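Print this page | E-mail this page
October – Stalten tooling notes

Tuning the Virarero depth filter for plain walls

Start the planner with the filter off and load the Mancuso room. Record 40 frames before changing anything. Set min_cluster to 146 and leave max_range at its default.
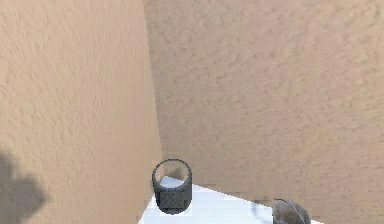 The cluster threshold decides which point groups reach the collision map. Raise it in steps of 5 and rerun the segmenter after each step. The dark gray cup near the left edge of the white table is the target to keep; if it drops out of the map, go back one step. Rough plaster adds stray points – mask both walls by plane fit before you judge the result.

Next, check the color channel. Shadows have no depth of their own, so any cluster found only in color should be rejected. Set require_depth to true in the Celenholm profile and save.
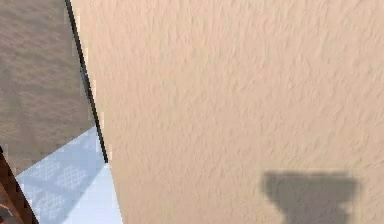 Does the planner need a restart after the profile is saved?

Only if the map server was already running. Otherwise the new values load with the next plan request.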